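March 11, 2020

Long evening, cold workshop, and most of what I meant to do is still on the list. But the booth is properly square for the first time since we put it up, and I'm very happy about that!

Started with the frame. Teodoro had been complaining that the back corner moved whenever the arm stopped hard, and I'd been telling him it was the bench. It was the corner. I put a hand on the post, asked him to run the arm out and stop it, and felt the whole thing nod. Two of the bolts on the left-hand rail were barely finger tight (my work, from the night we rushed it) and one of the T-nuts had gone in crooked and was gripping on one edge only. Took the rail off, turned the nut round, put it back, nipped everything up a bit at a time with the big square held into the corner. Diagonals are now 1740 one way and 1740 the other. I measured it twice and then made Teodoro measure it, and he got the same.

The long rail is 1404, cut from a 2000 length, so there's a decent offcut in the rack with my initials on. Please don't use it for anything silly, I want it for the front crosspiece.
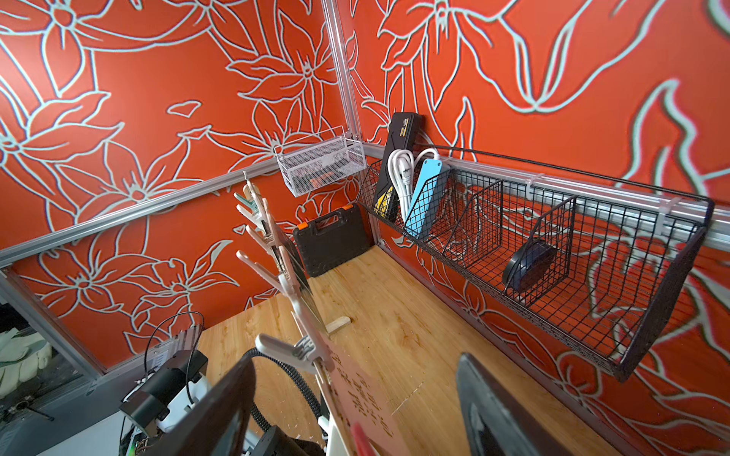 **Dokdale Shared Workshop - Arm Bench Group**

Storage next. The black mesh basket is up on the right-hand rail on its white hooks and I like it far more than the tray we had before. It's long enough to run out from the corner, and with the dividers in, the power strip and the white cables stay up at the corner end and don't wander along into everything else. The hooks do slide if you lean on the basket, mind. I've ordered nothing for this yet, a wrap of tape on the rail might be plenty.

The toolbox has gone to the back of the table against the left wall. Consolacion thinks it's too close to the arm's path and wants it off the table altogether. I think it's fine where it is and handy for the 4 mm key, which I seem to need every ten minutes. We've agreed to leave it there until the arm hits it, at which point she gets to say so.

About the walls: yes, we've kept the orange flowers. I did take a plain grey sample along and hold it up, and everyone who was in that evening voted for the lilies. It has made the camera work more interesting than it needed to be. The wrist camera's auto white balance sees all that orange and tries to cool everything down, so the bamboo goes a nasty greenish colour and then drifts back when the arm swings away. I've fixed the white balance by hand now and locked the exposure as well. Much better. The values are in the config with a comment, and if you change the lamp you'll have to do them again.

I'd also wondered if the pattern would muddle the block finder. On a plain wall the old version was fine, on this one it kept finding "blocks" in the leaves - long pointed shapes with hard pale outlines, I can't really blame it. Masked out everything above the table line and the false finds stopped. It's a crude mask, four corners typed in by hand, and it only holds while the arm is in the look-down pose. Teodoro wants to work the mask out from the joint angles so it follows the arm about. Good idea, his job.

Then the gripper. The Olenon fingers are on and they close evenly, which the first printed pair never did. I spent far too long on the closing force. The driver takes a number with no units and the leaflet doesn't say what the number means, so I just put the kitchen scales under it and worked upwards. Settled on 69 for the wooden block. Lower than that and it slipped out on the lift, higher and you can hear the motor grumbling. For anything soft start well below and creep up, and write down what you used! There's a page for it at the back of this book and so far the only handwriting on it is mine.

Ran the pick and place with the block after that. First go it came down short and pushed the block along the table. That was my table height being out from before I'd shifted the frame. Touched off again on the bare wood, put in the new height, and it went straight down on it and picked it up nicely. Did it over and over while the kettle boiled, then stopped before I could get bored and start "improving" things.
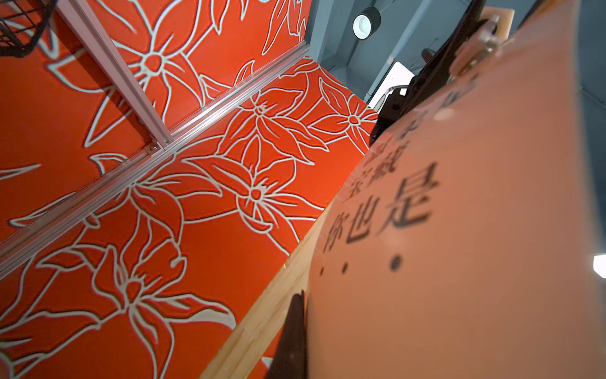

The reaching tests are a different story. With the wrist turned right over, the hose drags on the way round and you can hear it ticking against the bracket. I don't think it's hurting anything yet but I don't like the sound. I tried a longer loop and it just found something else to rub on. Consolacion's suggestion is to bring it down the inside of the forearm and clip it once, halfway, with enough slack at the wrist for a full turn. She did the same on the old Sunum arm and says it lasted until they took the arm apart for bits. Going to try that next, before anybody runs the wide reaches again. Until then please keep the last joint inside the limits I've put in the config, and don't comment them out (Teodoro, I can see the history).

One more thing on the wide reaches. Once the wrist is tipped a long way over, the camera picks up the ceiling light, and even with the exposure locked there's a bright patch that upsets the edge finding. I could stick a little hood on the camera, or I could simply not look for blocks from that pose. I lean towards the second. A hood is one more thing to knock.

Bits for the next order from Dela Peña, if someone's putting one in:

- T-nuts, the drop-in sort, a whole bag this time
- corner brackets to match the ones we've got
- hose clips, small, screw-on
- M5 bolts, we're down to the odd lengths
- a spare 4 mm key, ideally on a string

Still to do:

- [ ] re-route the hose and run the last joint end to end slowly, listening
- [ ] front crosspiece from the offcut
- [ ] stop the basket hooks sliding
- [ ] measure the table height in all four corners, I've only done the middle
- [ ] moving mask (TT)
- [x] square up the back corner
- [x] lock white balance and exposure

Consolacion asked if we could have it sorting things properly by the open evening in June. I said yes straight away and then went a bit quiet. The picking I'm confident about. It's the putting down that worries me - it lets go a touch high and the block has a little hop before it settles. Slower opening might cure it, or I might just be releasing before the arm has finished moving. I'll put a short wait in first and see.

Left the arm parked and the supply off at the wall. The key's back on its usual hook.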